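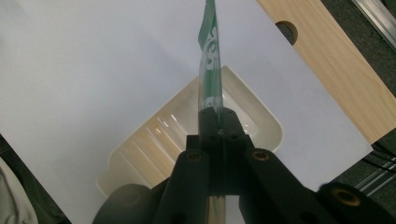

緑に白文字、透明プラスチックの細い帯

【Flivell】3rdアルバム「Puvton」感想スレ

1 :夜更かしベース 2023年11月13日
立てました! 9月に出てからほぼ毎日聴いてるのに、まだ飽きません。
前作までのシンセ多めの路線も好きだったけど、今回ベースとドラムがとにかく前に出てて、1曲目の頭の8小節で「あ、別のバンドになった」と思いました(いい意味で!)。
Zulmira Nevesのボーカルも、息継ぎの音までそのまま残ってるのがたまらないです。みなさんの推し曲を教えてください。

2 :こんぶ茶
スレ立て乙です
推しは4曲目の「Cledar」。サビが来ると思わせて来ないまま2分引っぱって、最後の30秒だけ全員で鳴らすやつ。通勤電車で聴いて変な顔になった

3 :mizore_dr
ドラム叩いてる者です。Afiq Yusofのハイハットが異常にうまい!
「Cledar」はテンポ104で、数字だけ見ると楽勝そうなんですよ。ところが合わせてみるとスネアが毎回ほんの少し後ろにいて、こっちが必ず先に着いてしまう。昨日も2時間やって全敗でした。楽しいです。

4 :角砂糖
水を差すようだけど、自分は2ndのほうが上だと思ってる。
後半の3曲が似すぎ。あとミックスが中域に固まってて、ギターが何を弾いてるのか聞き取れないところがある。

5 :夜更かしベース
>>4
後半が似てるのはわかります。最初は私も9曲目と10曲目の境目に気づかなかったです(笑)
でもギターの埋もれ方は好きなんだよなあ。ボーカルの後ろでずっと何かが唸ってる感じで、ヘッドホンを替えるたびに違うフレーズが出てきませんか?

6 :角砂糖
>>5
ヘッドホンを替えないと出てこないフレーズは、入ってないのと同じでは……
まあ「Yazıcı」だけは文句なしに名曲。あれは認める。

7 :こんぶ茶
「Yazıcı」いいよね!! アコギと声だけで始まって、途中からオルガンがうっすら入ってくるところ
読み方は「ヤズジュ」でいいのかな。ずっと「ヤジチ」って呼んでた

8 :mizore_dr
>>7
トルコ語っぽい綴りなので「ヤズジュ」か「ヤズジ」あたりかと。点のないıは、ウに近い音だと習いました。
>>4
ミックスの件、アナログ盤だと印象が違いますよ。低音が少し引っ込むぶん、ギターの右チャンネルが見えやすいです。配信しか聴いてないなら一度ぜひ。

9 :角砂糖
>>8
配信だけだった。アナログってまだ買えるの? 初回500枚とかじゃなかったっけ

10 :mizore_dr
>>9
500枚です。自分が買った店には先週まだ2枚残ってました。再プレスの話はまだ見かけません。

11 :はじめての遠征
横から失礼します。先月、友だちに誘われて対バン目当てでライブに行ったら、帰り道はFlivellの話しかしてませんでした……!
アルバムは全14曲、翌朝に通しで聴きました。ライブだと最後の曲がもっと長くて、Zulmiraさんがマイクから離れて歌ってたんですが、あれは毎回ですか?

12 :夜更かしベース
>>11
ようこそ! 私が見た2回はどちらもやってました。前の列だと生声が直接届いて、鳥肌ものです。
あの長いバージョン、ライブ盤で出してほしい。

13 :角砂糖
ライブの評判がいいのは知ってる。だからこそ録音でなんで削ったのか、そこが不満なんだよ。最後の曲、フェードアウトするでしょ。

14 :こんぶ茶
>>13
あのフェードアウト込みで好き派です。音量を上げながら最後まで追いかけて、頭に戻って爆音でびっくりするまでがセット

15 :mizore_dr
>>14
それ毎回やってます。家族に怒られました。

16 :角砂糖
レコード屋に電話したら1枚取り置きしてくれた。週末に聴いて、また文句を書きに来る。

17 :夜更かしベース
>>16
待ってます! まずB面の1曲目からお願いします。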